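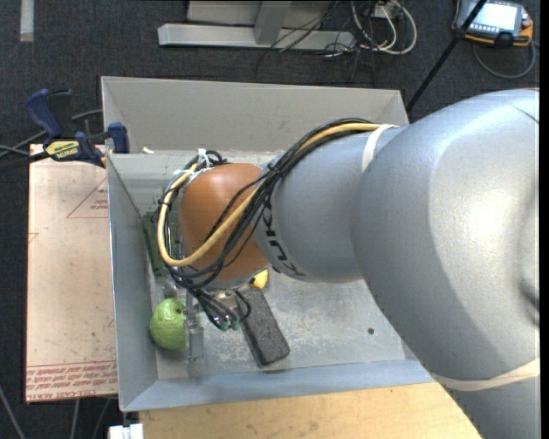 Plinness council to trial weekly soft plastics pickup from February

Households in two Plinness suburbs will be able to put soft plastics out for collection from February, under a trial approved by council this week.

The trial covers 2,335 properties in Moya and the eastern part of Pundard. Each household will receive a roll of 26 orange bags by post in late January. Filled bags are to be tied and placed inside the yellow-lid recycling bin on the normal collection day. Bags left on the kerb or on top of the bin will not be picked up.

Accepted items are bread bags, frozen food bags, cereal liners, bubble wrap, cling film and the outer wrap from toilet paper and bottled drinks. Items must be empty and dry. Compostable bags, foil-lined coffee bags, netting and foam trays are excluded.

Bags will be separated from other recycling at the Brirner transfer station and baled for sale to a processor. The council report states that bales with more than 4 per cent contamination by weight will be rejected and sent to landfill at the council's cost. Loads will be sampled fortnightly during the trial.

The cost has been put at 15 cents per household per week, drawn from the existing waste levy. There will be no change to rates notices in the current financial year. The report notes that the price offered for baled film has varied widely over the past two years, and that the figure does not include any income from sales.

Plinness has had no soft plastics service since the drop-off point at the Pundard shopping centre was withdrawn. An earlier proposal for drop-off cages at the library and the Moya pool was not supported by staff, who cited litter and fire risk – cages of that type would also have required a separate truck.

The trial will run for six months. Results, including the number of households taking part and the sampled contamination rate, are to be reported to council before any decision on the remaining suburbs.

Residents of units with shared bins are not included at this stage. Replacement bag rolls will be available from the customer service counter, which is open until 4.30 pm.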